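August, 21:40

Second evening on the foam. The Kokov sheet arrived at 10:15, rolled, and was left flat under two atlases until after supper. It recovered most of its shape. One corner still lifts and will be used for offcuts.

Cutting went better with a new blade and a steel rule. The old blade dragged and left crumbs along the edge. Three light passes gave a clean face – one heavy pass did not. The electric knife from Puvia is quicker but wanders on curves, so it went back in the drawer.

Glue is the slow part. The Rajput tin says 60 minutes before handling, and I gave it the full time with the window open. The test joint held when pulled by hand. Excess wiped off with a dry rag, no solvent.

Order number 1544 is still missing the thin sheet for the lid. Wrote to Besulia at lunch and had an automatic reply with ticket 3264. Without the thin sheet the lid cannot be lined, though the base can go ahead.

Small items were sorted by depth before marking out. Anything with a key or a ring attached needs a wider slot than its outline suggests, as the ring turns. Flat card goes in a slit, not a pocket. Pencil does not show well on foam; chalk does, and brushes off.

To do: sharpen chalk, sweep up, find the other 2 clamps.

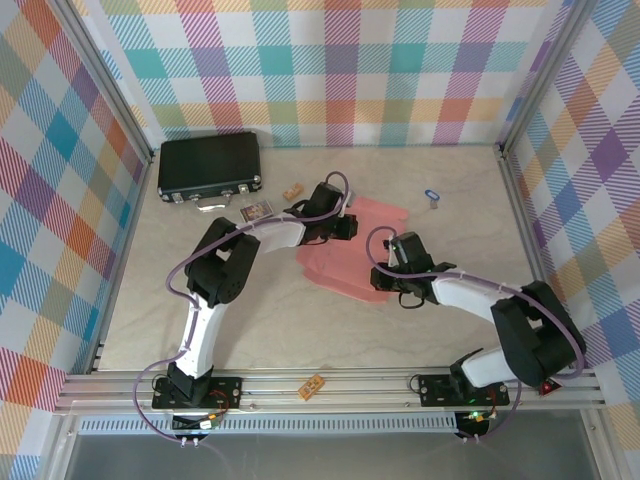

Can foam be cut with ordinary scissors?

Thin sheet can, but anything thick is squeezed by the blades and ends up with a slanted edge, so a sharp knife is better.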